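Segundo Ñahui has taught evening drawing classes in Cáceres for 11 years, and he still sharpens every pencil with a knife. His studio is on the second floor of a building put up in 1911, over a shop that sells buttons and thread. Classes start at seven and he likes people to be in their seats before that.

He came to drawing late. He spent most of his twenties measuring land for a surveying firm called Grivberg, and the job got him used to looking at one thing for a long time. "You stand in a field and you check the same line three times," he says. "Then you come back after lunch and check it again. I was good at it. I didn't love it."

On slow days he drew the hills in the back of his field book. A coworker asked to buy one of the pages, and by the end of that August he had signed up for a night course.

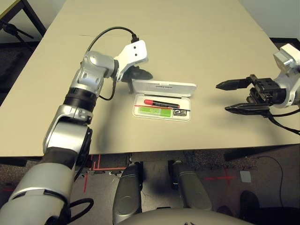
His beginners work in pencil only for the first 14 weeks. Charcoal comes next, and ink after that for those who want it. He asks them to bring very little: a pad, two or three pencils, an eraser, and something to carry them in. A plain white plastic pencil case, the kind that lies open on a big table while you work, is good enough for him. He would like people to spend their money on paper. "They arrive with a set of forty colors from their sister-in-law," he says. "I tell them it's very nice and to leave it at home until spring."

The first lesson is straight lines, a page of them, with no ruler. The second is the same page again. A few students quit at that point and he doesn't chase them. The ones who stay go on to cups, shoes and bread, and then to each other's hands.

"Hands are where people get angry," he says. "They've looked at their own hands all their lives and they can't believe how bad the drawing is. I let them be angry for a week."

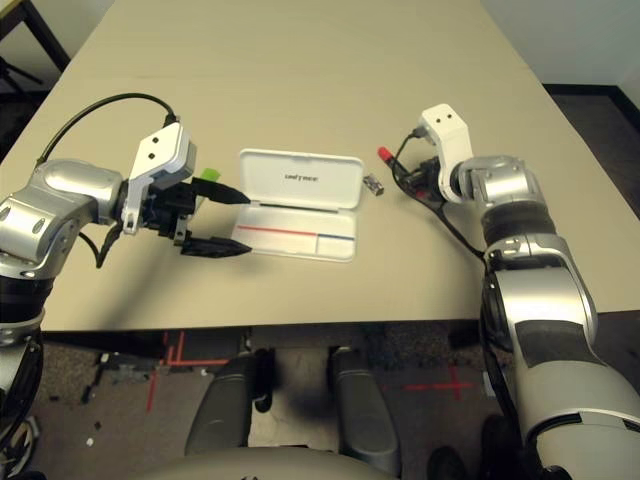
An open case on the worktable.

Last year he put together a small book of exercises, "Tresulgate," named after the farm where his mother grew up. A local printer, Flitier, ran off 213 copies and nearly all of them are gone. He is working on a second edition with a longer section on shadows, which he thinks he rushed.

Ñahui says he has no plans to teach online. He tried it one winter and found he was correcting photographs of drawings, with the light coming from the wrong side and the corners bent. "I need to see how hard they're pressing," he says. "You can feel it on the back of the paper."

The next beginners' course opens on a Monday, and the list is already full. He keeps a second list for people who don't mind waiting, and he calls them himself when a seat comes free.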